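装帧工作间记录
2024年12月8日

室内早上偏冷，暖气片开到中档，到上午后半段才觉得手指不僵。湿度计读数偏低，喷了一次加湿，窗边那张台子没有动，纸都挪到里侧。

今天主要三件事：重新煮一锅浆糊，Ridgeway那批账簿的第二册开始托裱封面衬布，另外把Grisatton的纸样做完吸水测试。计划里还有磨裁刀，没轮到。

一、浆糊

上次那锅放到第五天开始发稀，表面有水析出，闻着没有酸，但刷到纸上拉不开，刷痕一道一道的，干了以后纸背发硬。翻前面的记录，十一月那锅也是第五天出的问题，再前面一锅用到第八天还好。差别我现在能想到的有两个：一是煮的时间，二是过筛以后有没有盖湿布。都没有单独试过，所以这次只改一项。

做法记下来，方便下次照着来。

小麦淀粉一份，水五份，按体积。水总共700毫升，先取一小部分把淀粉化开，静置半小时，等淀粉沉下去，把上面那层微黄的水倒掉，再补同样多的清水。这个换水的步骤以前只做一遍，今天做了两遍，第二遍倒出来的水已经看不出颜色。

剩下的水先加热到60度，关火，把搅匀的淀粉水慢慢倒进去，边倒边用木勺画圈。再开小火，一直搅。开头几分钟没什么变化，然后锅底突然变厚，这时候手不能停，勺子要刮到锅底的边角。颜色从不透明的白变成半透明，提起勺子往下滴，滴下来的能在表面停一下再化进去，就算到了。以前到这一步就关火，今天多煮了十分钟，火再调小，锅里偶尔冒一个泡。这就是这次改的那一项，其余照旧。

煮好以后倒进浅盆里，盖湿布放凉。湿布贴着浆糊面，不要悬空，悬空会结皮。凉透以后过筛两遍。第一遍粗筛，用硬刷子往下压；第二遍细筛，压起来费劲，但是第二遍之后的浆糊明显顺。细筛上剩了一点颗粒，比上次少。

分装成四份，三份进冰箱，一份今天用。每份瓶盖上贴了标签，写的是煮制时长，不写日期，日期查本子。（写日期的标签老是被人撕下来贴到别的瓶子上，上回就弄混过。）

试刷结果：在边角料上刷薄浆，稀释到像牛奶那样，刷三张。第一张有一点起泡，是刷子里水没甩干净。后两张平。晾干以后弯折，纸背软，没有响声。比上一锅好，能不能撑过第五天要到时候再看。

甲基纤维素也调了一小罐，Ivico那种粉末，用来和浆糊掺着用，粘软纸和补书页的时候掺，托布不掺。它结块的毛病还是老样子，先用热水把粉打散再加冷水，放过夜。今天打散的时候倒快了，有三四个疙瘩，用叉背压开了两个，剩下的看明天早上自己能不能化开。

二、Ridgeway账簿第二册

这批账簿是旧校舍清出来的，登记簿上总共407页的那本是第一册，已经拆完、补完、压平，就等缝。第二册薄一些，但是状态差，书脊整条脱开，前封板的布面磨到露出纸板，后封板有一块水渍，从下角往上走，走到一半停住。内页的墨水没有晕开，这一点比预想的好。

昨天已经做完的：拆线，编号，干清洁。干清洁用软刷和橡皮屑，前面的页擦下来的灰是灰黑色，中间的页几乎没有灰。折角全部用骨刀摊开，湿的不碰。

今天做衬布托裱。衬布用Furedari的细棉布，素白，纱支密，拿到手先洗过一次去浆，晾干，熨平。洗完经向缩了一点，纬向几乎没变，所以裁的时候经向对着书的高度方向，多留一指宽。

托裱过程：

台面擦干净，喷水，铺塑料膜，用宽刷把膜下的气赶掉。棉布正面朝下铺在膜上，喷湿，用手顺着经线方向理直。理直这步花的时间最长，布纹只要歪一点，干了以后在封面上非常明显，第一册的后封就歪了，当时没有返工，现在每次看到都后悔。

衬纸用薄的楮皮纸，另一张台子上刷浆，浆要匀，从中间往四边刷。刷好以后用一根木尺挑着一头提起来，翻过来盖到布上。挑的时候两个人做比较稳，今天一个人做，第一张提到一半折回来粘在自己身上，废了。第二张在尺子上多卷了半圈，成了。

盖上以后用干的棕刷从中间往外压，再竖着刷子敲一遍，让纸纤维咬进布里。敲的力气要匀，声音听起来是闷的就对，发脆说明那里有气。左下角有一处发脆，揭开一点补了浆，再压下去。

四边抹一圈浓浆，连布带纸翻到晾板上，留一个小口吹气进去，然后封口。晾板竖着靠墙，离暖气远一点。

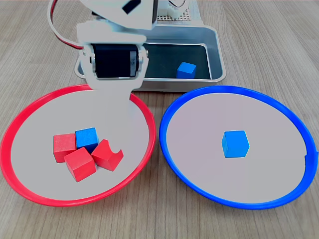 晾板上的布等到明天上午再揭。上一次是当天傍晚就揭的，揭的时候边上还凉，结果放到桌上两小时以后卷成筒，只好重新喷湿再上板，白费一轮。摸上去不凉是最低标准，最好是用指甲轻弹，整张都是一样的声音。

趁晾布的时间做书页修补。第二册需要补的页集中在头尾两帖，中间只有零星的撕口。撕口的处理和第一册一样：撕口两边的毛茬对齐，薄浆，上面盖一条手撕的薄皮纸，纸条的毛边要露出来，吸水纸盖上，压小铅块。每条压二十分钟再换吸水纸，换过一次之后可以放久一点。

有两页的撕口穿过字迹。先在边缘空白处用湿棉签点了一下墨水，等了一会儿，棉签上没有颜色，再点一下红格线，棉签上有很淡的红。所以红格线是会掉色的，这两页不能用水多的浆，改用掺了甲基纤维素的浓浆，纸条先在吸水纸上走一遍再贴。第一册的格线是蓝色，不掉，照第一册的办法直接做第二册会出事。这一条要写到工单上。

（工单上已经写了，用铅笔写在右上角。）

缺角补了六处。补纸先试色，Grisatton的样纸里有一种偏灰的米色，在日光下和原纸很接近，在灯下偏绿。另一种偏黄，灯下好，日光下太新。考虑到账簿以后放在柜子里，翻看多半是在室内灯下，倾向用偏黄那种。没有最后定，两种都各裁了一小条夹在第二册的扉页里，过几天再看，颜色看久了人会麻木，隔天看比较准。

后封板的水渍没有处理。讨论过要不要洗，意见不一致，我倾向不动。水渍边缘有一条棕色的线，纸板本身没有软，没有霉味，放大镜下也没有看见菌丝。换布面的时候原来的布要揭下来保存，水渍跟着布走，放进封套里随书归还。纸板换不换等揭下来再说，万一里面分层了就得换。

缝线方案。第一册原来是缝在三条带子上，带子已经断了，孔位还在。第二册的孔位和第一册对不上，多一个孔，看磨损痕迹像是中间有人重新缝过一次，用的线也粗细不一。打算按最早的那组孔缝，后来多出来的孔用纸浆点填。带子用亚麻的，宽度照旧。线用上蜡的亚麻线，粗细要等书页全部压平以后量书脊厚度再定，线太粗书脊会鼓出来，线太细塌下去，扒圆的时候都不好看。

三、Grisatton纸样吸水测试

样纸收到有一阵了，一直放在平板柜第二格。今天把剩下的几种做完。

方法很简单，不算正式测试，只是为了自己心里有数：裁成同样宽的纸条，竖着夹在架子上，下端浸水一点点，过一定时间在水线处用铅笔画记号，量高度。每种做两条，一条纵向，一条横向。水里滴一滴墨，看得清楚一些。

结果：

米灰薄型，纵向爬得快，横向慢很多，差得出乎意料。这种纸做补纸的时候要特别注意丝缕方向，方向反了干了一定翘。

米黄薄型，两个方向接近。手感软，湿的时候强度还行，提起来不断。

白色中厚，几乎不吸，表面应该是施过胶。湿了以后表面发滑，浆糊在上面浮着，不适合托裱，留着做环衬可以。

白色厚型，吸得慢但是匀，水线是平的。湿后膨胀明显，量了一下，横向比纵向涨得多。做封板的里衬要提前闷湿，不闷直接上浆会起棱。

褐色那种没有说明，也不知道厚度规格，水线爬到一半以后变成锯齿状，里面可能掺了别的纤维。另外裁了一小块烧了一下闻味道，就是普通纸灰的味道，看不出什么。暂时不用。

测试条晾干以后贴在这本后面的空白页上，纵向贴左边，横向贴右边。

顺便把以前的样纸重新归了类，按吸水快慢排，不按颜色排。按颜色排找起来方便，但是选纸的时候第一个要问的其实是吸不吸水，颜色可以染，吸水性改不了多少。归类卡片写了一半，剩下的下次补。

四、工具和杂项

宽刷掉毛，棕刷还好。宽刷掉的毛夹在浆糊里，刷到纸上要用镊子挑，今天挑了好几次。泡水以后把根部用线又扎了一圈，晾起来，再掉就换。

骨刀的边缘有一个小缺口，摸得出来，看不太出来。用细砂纸磨掉了，然后在旧牛仔布上蹭亮。磨的时候有点焦味，正常。

压书机的丝杆上了一点蜡。左边那根转起来还是紧，紧的位置固定在下半段，可能是以前有人用斜了。两边要交替着拧，每次半圈，一边先拧到底会把压板顶歪。板面用直尺靠了一下，中间透一点光，垫一张薄卡纸就平。

裁刀没磨。今天裁布用的是剪刀和钢尺配单刃刀片，刀片换了一片。裁棉布时刀片要放得很平，立起来会拉线。
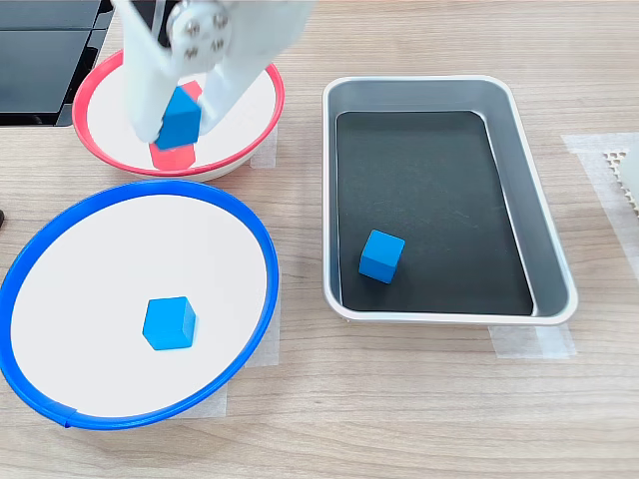
浆糊的用量今天比预计多，托一张封面衬布加上废掉的那张，一份用掉大半。第三册的开本更大，三份冰箱里的恐怕只够托布，补页要另煮。煮得太早又放不住，所以第三册的托布和补页尽量排在相邻的几天里。

吸水纸也要补。用过的吸水纸晾干以后还能再用两三轮，但是沾过红格线的那几张单独放了，背面写了“红”，不要再拿去压别的书。晾吸水纸的绳子不够长，有几张是搭在椅背上的，干了以后中间有一道弯，重新压一下就行。

塑料膜用完了最后一段，新的一卷比旧的薄，铺的时候容易起皱，喷水要多一些才能服帖。下次买还是买厚的那种。

五、账目和交接

Ridgeway那边的预算单里，衬布一项写的是40，单位是张，按书的册数算下来有富余，富余的部分拿去做封套的里衬。封套的尺寸等书缝好再量，先量了做出来不是紧就是松，第一批封套就是这么浪费的。

Furedari的布剩一整卷没动，另外半卷在架子下层，已经洗过的和没洗过的混在一起放，从外面分不清。今天在洗过的那几块角上用铅笔画了小圈。没画圈的一律当没洗过处理。

第一册的书页已经压了足够久，换过三次吸水纸，摸着是干的。明天先松压，放一个上午让它适应室内湿度，再看有没有要回弹的页。前两帖原来有波浪，压完平了很多，靠近订口的地方还有一点起伏，缝紧以后应该压得住，压不住再单独闷湿。

编号核对过一遍，第二册有一张散页，原来夹在最后，没有页码。内容是一张领取粉笔和煤的清单，字迹和正文不同，纸也更薄，边上有针孔，像是曾经别在什么地方。孔已经锈了一圈。别针不在了。锈的地方没有动，单独做一个纸夹，放回原来夹的位置，工单上注明。这种散页在第一册里也有过两张，当时有一张夹错了页，后来对着照片才放回去。以后拆书前先把散页的位置拍下来，拍的时候把前后页的页码一起拍进去。

六、几个没想清楚的问题

托布的浆到底要多浓。今天用的比第一册稀，刷起来快，纸也服帖，但是布面翻过来能看见有一小块颜色深，可能是浆透过来了。干了以后如果发亮，就是太稀。第一册的浓浆没有透，但是布硬，折到封板边上的时候转角不利落，要用骨刀反复压。中间应该有一个合适的浓度，现在靠手感，每次都不一样。想过用量杯量，可是每锅浆糊本身的稠度就不同，量了也说明不了什么。也许可以固定看刷子提起来的时候断流的快慢。先这样试，记下来。

封面颜色。原来的布面是深绿，磨损的地方发灰，书脊晒成了褐绿色。新布染哪一个绿，是按没晒过的勒口颜色，还是按整体看起来的颜色？第一册用的是勒口的颜色，染出来放在原书旁边很跳。染料重新配过一次，加了一点褐，好一些。第二册准备直接用第二次的配方，先染一小块，干了再比。湿布的颜色没有参考意义，这个错误已经犯过不止一回。

书脊标签。原标签只剩三分之一，能认出年份的后半。重做标签还是只把残片贴回去，没有定。我个人的意见是残片贴回原位，另外在封套上做完整的标签，书上不添新字。

七、下次要做

揭晾板上的布，检查左下角补过浆的地方。

把甲基纤维素的疙瘩处理掉，不行就过细筛。

第一册松压。

染布小样，按第二次配方。

第二册剩下的撕口补完，红格线的页全部用浓浆。

磨裁刀。

浆糊每天看一次，记出水没有，气味，刷一条边角料夹在这一页。

褐色样纸问一下来源。

第三册不要急着拆，等第二册上线以后再动，拆开的书同时不要超过两册，台子摆不下，编号也容易乱。明年三月前交齐，按现在的速度够，中间如果再有一锅浆糊坏掉也还来得及。

补记，傍晚：布的中间已经发白，四边还是深的。左下角看不出异常。暖气调回低档，加湿的水盆加满，窗关了。冰箱里三份浆糊放在上层，下层温度太低，上次靠后壁的那瓶结过冰，化开以后成了渣，只能倒掉。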